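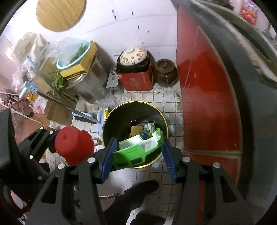

Sorting the trash in my mother-in-law's kitchen has fallen to me this September, and I'd love some advice. Her town wants plastics kept apart, and she (bless her) puts everything in one bin. A green plastic container went in with a yellow sponge and a crumpled clear wrapper. Do I really have to pick through it all?
Ximena Cisternas

Houshang Dehghan
Hello Ximena! I did this for my aunt, and a second bin by the stove helped more than any lecture – she took to it in 2 weeks. Sponges go in the regular trash. Pill packs are the tricky ones, so look them over first.

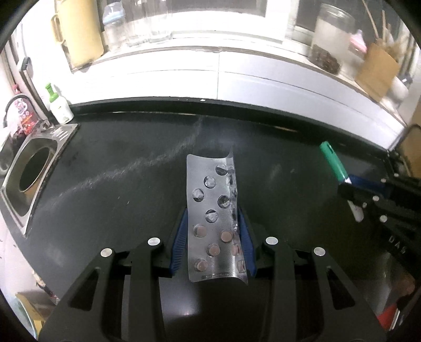

Blister pack with tablets still in the lower half.

If there are tablets left, please ask her before you toss it, and take any she's finished with to the pharmacy. Foil and plastic stuck together usually isn't recyclable anyway.

Vitória Vilela
Agree with Houshang. Tubes depend on your town, so call and ask – mine wants them empty, and caps are a whole other story.

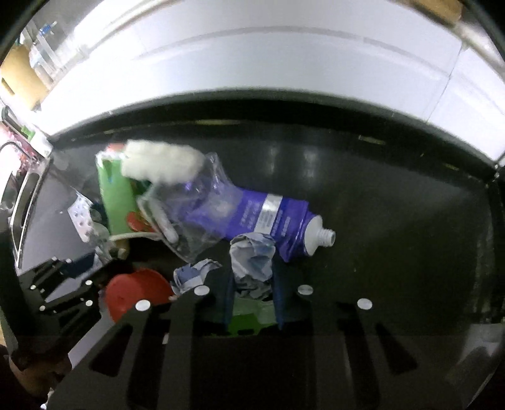

Purple tube, no cap, and a crumpled ball of paper.

Keep paper separate if it's clean. Good luck, dear!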